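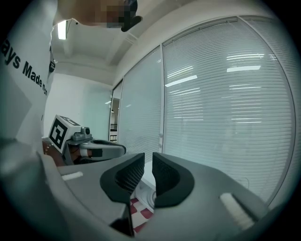 印有斜排黑色大字的白色T恤

文字T恤,又称文字衫、字母衫,指以文字作为主要装饰的T恤。文字可以印在前胸、后背、袖口或下摆,内容从一个单词、一句口号到整段诗歌都有。白底黑字是其中最朴素、也最常见的一种做法,家里的抽屉翻一翻,多半能翻出一两件来,有的已经洗得发软,领口也松了,主人却总舍不得丢。

名称

“T恤”一词来自英语T-shirt,因衣服平铺时两袖与衣身构成字母T的形状而得名,“恤”字则是粤语对shirt的音译,后来随着成衣一起传到了各地。“文字衫”的说法较为宽泛,有人把印着小小一行商标的衣服也算进去,也有人坚持只有文字占了主要版面的才算。“文化衫”与它常常混用,在中文里多指学校、单位或活动统一制作的纪念T恤,上面除了文字,往往还有图案。

文字的排列

横排居中是最稳妥的排法,从远处一眼就能读完,合唱团、运动队和夏令营大多如此。竖排多见于汉字,沿着前襟一侧自上而下,颇有几分对联的味道。斜排则要活泼得多,字行从一边肩部伸向另一边腰部,读的人不免要跟着歪一歪头。

斜排的大字有一个小小的难处:布是软的,人又总在动。穿衣的人一弯腰、一侧身,褶子就会把几个字母吞进去,旁人只能读到半句话。设计者Corrado Ferri在为Hevlow成衣铺画斜排字样时,习惯先把纸样别在旧衣服上,请人坐下、站起、弯腰捡东西,再看哪几个字母最容易藏起来,然后慢慢挪动位置。他的字样册里,斜排的一页总是涂改得最厉害,旁边还密密麻麻写着袖子该往哪边缝。

字体方面,笔画粗、转角简单的无衬线体用得最多,因为细笔画在针织面料上容易断开。手写体近看亲切,但字号小了便不好认。汉字笔画繁密,“赢”“露”一类的字尤其需要放大,不然印出来就是黑乎乎的一团。

印制方法

丝网印刷适合成批制作。把字样制成网版,用刮板将油墨压过网孔,落在衣服上,再加热固化。每种颜色要用一块版,单色的黑字只需一块,所以价钱也最亲切。Chala印衣作坊曾在一个十月里接过1,832件同款白T恤的订单,全部印黑字,管晾架的Yhon Henao后来提起那个月,印象最深的是满屋子的衣服像晾着一大片云。

热转印是先把文字印在转印纸或刻在薄膜上,再用热压机压到布面,适合几件、十几件的小批量,每件换一个名字也不费事。缺点是膜层透气差些,洗得久了,边缘可能翘起。

直喷印花由喷头直接把墨水打在面料上,颜色过渡细腻。在白色棉布上印黑字通常不必先铺白墨,手感也比较柔软。

手绘与刺绣做得慢,多半是为了送人。用纺织颜料写字时,衣服里面要垫一块硬纸板,免得颜料透到背面去,这一点初学的人常常忘记,写完前胸一翻过来,后背也多了半行。

面料与底色

文字T恤多用纯棉或棉混纺的平纹针织布。布面越平整,字的边缘越清楚;竹节棉一类有粗细变化的料子,印出来会带一点斑驳,喜欢旧衣味道的人倒是特意去找。白色底最能衬出黑字,也最显污渍,薄的白布还容易透出里面的衣物,选购时可以把手伸进衣服里,对着光看一看。

洗涤与保存

新衣服在印好之后放上一两天再下水比较妥当。洗的时候把里面翻到外面,用冷水,轻柔档,不要和带拉链的衣服搅在一起。氯漂会伤到印花,领口泛黄可先用含氧漂白剂局部处理,用前看清洗标。晾晒宜挂在阴凉通风处,熨烫从反面进行,或者隔一层薄布,千万别让熨斗直接压在字上。

叠放也有讲究。膜层较厚的字面彼此相贴,夏天闷在柜子里可能粘住,中间夹一张薄纸就好。文字大的衣服最好沿着字的空隙折,折痕压在笔画上,久了容易开裂。

收藏

有些人专门收集文字T恤,按年代、字体或来历分类。住在Astbridge的Malachy Mac an tSaoi收有329件,其中大半是旧书店、小剧场和早已停办的集市所印。他的规矩是只收穿过的,领标磨掉了也不要紧,但字一定要留着原样,缺了的笔画不补。藏品里有3件印错了字,他单独放在一只抽屉里,有客人来总要拿出来给人看看。

另见

文化衫、丝网印刷、针织布、字体设计、海魂衫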